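About Us - Multia Bakehouse

Home | About Us | Counter & Catering | Baking Classes | Find Us

Our story

Multia started the way a lot of small bakeries do, with a home oven, a very patient household and far too many doughnuts for one street to eat. We had both come out of other kitchens (one of us from hotel breakfasts, the other from a school canteen, where you learn a great deal about what children will and won't swap at lunch) and we had a notion that a good ring doughnut, made that morning and given a decent glaze, was worth driving across town for. Our neighbours agreed, or were kind enough to say so, and by the following August we had signed the lease on a narrow shop that used to sell curtains.

We took the name from the lake cottage where we first talked the whole thing over. People ask about it at the counter more than they ask about the doughnuts, so there it is in writing.

The shop is bigger now than it was. We took on the unit next door when the key cutter retired, knocked a doorway through, and put the second fryer where his counter had been. There are 17 of us on the roster, counting the students who come in on weekends and over the holidays, and most of the people who were here in the first year are still here, which makes us prouder than any ribbon from the show (although we do have a couple of those, and they're on the wall by the till if you'd like to look).

What we make

The dough is a yeasted one, mixed the evening before and left to rise slowly in the cool room overnight. It goes on the bench at 3 in the morning. We roll and cut, let the rings prove again, and the first batch is usually glazed and on the shelf when we open. On a busy day we'll make roughly 1000, and on a quiet one a good deal fewer, and whatever is left at closing goes over to the Nouri Street drop-in centre, where they are happy to have it for the evening tea.

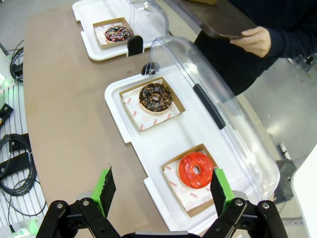
Glazes are the part of the job we fuss over most. Each one is mixed in a small pot and kept just warm enough to run, and a new flavour can spend weeks being argued about in the back room before it goes anywhere near a customer. Chocolate is still the one people come in for, and we've never managed to settle on a single way of finishing it, so you might find it under small orange and yellow sprinkles or, on a darker glaze, under a mix of pink, yellow, blue and white. The plain glossy red is for those who like their doughnut without any bits on top, and it has a very loyal following among the grandparents. If you have a favourite and you can't see it, please do ask! It may only be waiting its turn on the rack.

We're fond of the old-fashioned habit of giving a doughnut a little room. A glaze that has been leaned on by its neighbour never quite recovers, and we would sooner use another box than squash two rings together. For parties and office mornings we set them out on trays, and our catering crew will go over the order with you beforehand so the colours suit the occasion. Five days' notice is lovely for anything large. We can often do it in less, so ring us anyway.

Who we work with

Our flour comes from Alum Mills, who have been milling for us since the curtain shop days and who still telephone when a new season's wheat is behaving differently. Kullo Dairy brings the milk and butter before sunrise and takes a coffee away with them. We have changed plenty of things over the years, including the hours, the ovens and the colour of the front door (twice), but we've never wanted to change either of those two.

Baking classes

In the slower months we run a class in the back kitchen for anyone who'd like to learn. You'll make a dough, cut it, fry a batch that was started for you earlier, and then have a go at dipping and decorating. Aprons are provided. Children are welcome with a grown-up, and they are generally much braver with the sprinkles. Dates go up on the Baking Classes page and on the board outside the shop.

Come and say hello

We're open every morning until the shelves are empty. There's bike parking in the lane, a step at the front door and a level entrance around the side, and a water bowl for dogs under the window.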